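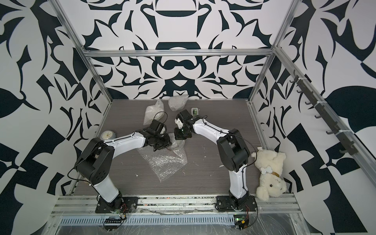 Right arm drops when left gripper closes on bubble wrap

Posted by Iresha Dewan in Two-arm setups

We have a pair of small arms on one front rail, working over a shared table. The job is picking up packing material, mostly bubble wrap and thin plastic bags. Since we moved to a new power supply in July the right arm has had a fault. When the left gripper closes on a sheet of bubble wrap and keeps squeezing, the right arm goes limp at the elbow and comes down on the table. The left one carries on as if nothing happened.

It does this after about 20 picks, sometimes sooner. With a solid object in the left gripper I can't get it to happen at all. The controller is a Venter and the log only says "bus timeout, joint 3". I have swapped the data cable on the right arm and it made no difference. The emergency stop works, but by the time I reach it the arm is already down.

Is this power or software?

Todor Kovačević

Power, almost certainly. Bubble wrap keeps giving way, so the gripper never reaches the position it was told to go to and the motor sits there pulling full current. A solid object stops it early and most software then backs off. If both arms share one supply, the voltage sags and the weaker side resets.

Put a meter across the right arm's supply terminals and run the same pick. If it dips as the left gripper closes, you have your answer. Give each arm its own supply with its own fuse, and set a torque limit on the grippers. I run mine at 500 on the Venter scale and it still holds a plastic bag.

Until it's sorted, keep your hands out of there with the power on. An arm that lets go at the elbow can trap a finger against the table — it doesn't need to be a big one. The stop button should be where you can hit it without leaning over the rail.

Sajib Pramanik

had same thing, it was a loose screw terminal. check those first

Chaminda Wanigasekara

Agree with Todor on the supply, but look at the cables as well. Ours run along the links and the one at the elbow had broken inside the sleeve. It only lost contact with the arm stretched towards the middle. Move it slowly by hand with the power off and a continuity tester on the wire.

Iresha Dewan

Metered it this afternoon. It drops by 2 volts when the left gripper closes, and the terminals are tight. Second supply ordered. I've set the limit to 500 for now and will check the elbow cable when I have the right arm off the rail.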